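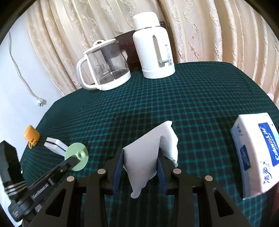

A hand-held gripper holds a folded paper towel at a dining table during a household recording session.

Homumeo Opens Home Demonstration Program to Outside Research Groups

Cerkach, July - Homumeo today announced that its home demonstration program, in which people show household tasks to robots using a hand-held gripper, will be open to outside research groups beginning this fall. The program has been run until now as an internal project with two partners, the engineering firm Geerts and the Humer Institute for Domestic Technology.

Participants in the program carry out everyday tasks in furnished rooms, holding a gripper with two parallel fingers in place of their own hand. The motion of the tool and the view from its camera are recorded together, and the recordings are used to train robot arms fitted with the same fingers. No robot needs to be present while a task is being shown.

The first phase covered 14 tasks in 7 homes in the Cerkach area and produced 915 complete demonstrations. Tasks included folding and placing paper towels, wiping tables, setting out cups and returning small items to a tray. Sessions were held at ordinary tables, with the household's own belongings left in place.

"Soft materials remain among the most difficult things for a robot to handle," the company said in a statement. "A paper towel changes shape each time it is picked up. A person adjusts to this without thinking, and the hand-held tool allows us to record that adjustment directly."

Geerts, which designed the finger brackets and pads, will supply the tools for the second phase. The Humer Institute will train participants and review each recording before it is added to the collection. Recordings in which an object is dropped will be kept and marked as such, so that research groups may study recovery as well as success.

Homumeo will continue to use remote control for tasks that call for two arms or for lifting heavier objects. Those sessions take place at the company's workshop in Cerkach, where an operator guides the arms from a separate station. Material from both methods will be offered in a common format.

Up to 20 research groups will be admitted in the second phase. Each group may propose one task of its own and will receive two hand-held grippers on loan - along with a setup guide and access to the first-phase recordings. Applications may be submitted through the Homumeo website and will be reviewed in the order received.

About Homumeo
Homumeo develops tools and training methods for household robots. The company is based in Cerkach.

Press inquiries: Homumeo Communications Office, Cerkach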